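About Trenier

Trenier is a furnished apartment company. We rent and look after 25 apartments for people who need a place to live for a month or longer: traveling nurses, families between houses, people on a work contract, parents who have come to help with a new baby. The shortest stay we take is one month. We do not do weekend rentals.

How we started

Kourosh Mazandarani bought a three-story brick building at 3502 Hida Street after working for years as a plumber. The building had 8 apartments and most of them needed new pipes. He did that work himself in the evenings and rented the units one at a time as they were finished. The first tenant was a respiratory therapist on a short hospital contract who asked if the place could come with a bed and a table. Kourosh bought both that afternoon. When she left, the next person asked for the same thing.

Yolotzin Ledesma joined when the company had two buildings. She had managed the front desk of a long-stay hotel and knew what people complain about in the second week: dull knives, one thin pillow, no place to put a suitcase. She now runs the rental office and handles all leases. Kourosh still runs repairs.

The apartments

We have studios, one-bedrooms and a small number of two-bedrooms. The studios are 650 square feet or less, and the listing for each one gives the exact size. Every apartment has a full kitchen, a desk, a washer and dryer in the unit or on the same floor, and blackout shades in the bedroom. We added the shades for night-shift workers and then found that everyone wanted them.

Furniture is bought to be repaired. Sofas have covers that come off. Dining chairs are all one model within a building, so a broken one can be swapped the same day from the storage room in the basement.

The buildings

Hida Street is our oldest building and the closest to the hospital. It has no elevator. The Rollico, a former shoe warehouse, has an elevator, a loading door and the larger apartments. Our third building is on Oral Avenue, next to the bus line, and takes cats and small dogs. Parking is included at the Rollico and on Oral Avenue. At Hida Street it is on the street with a city permit, and we help with the form.

Rent and deposits

The monthly price includes heat, water, electricity, internet and trash. There is one deposit. We return it after the final walk-through, and if we keep any part of it we send a written list of what was charged. Leases can be extended month to month if the apartment has not been promised to someone else. August is our busiest month, so ask early if you plan to stay through it.

Getting in touch

The rental office is on the ground floor at Hida Street and opens at 9 a.m. If you would like to see an apartment before you sign, call or write and Yolotzin will set up a time. For people moving from out of town she will do the tour by video.

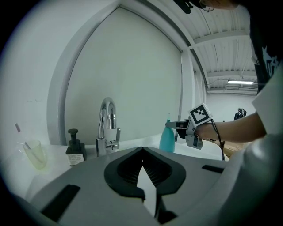

Repairs are handled by our own staff, and current tenants can report a problem by phone at any hour. A leak or a loss of heat is treated as urgent. Smaller jobs are usually done the next working day. Kourosh chooses the plumbing fixtures and prefers plain ones he can get parts for, like a chrome gooseneck faucet with a single short lever on the side. The tall spout leaves room to fill a stockpot — something tenants who cook do mention. If a faucet drips, tell us, even if it is slow.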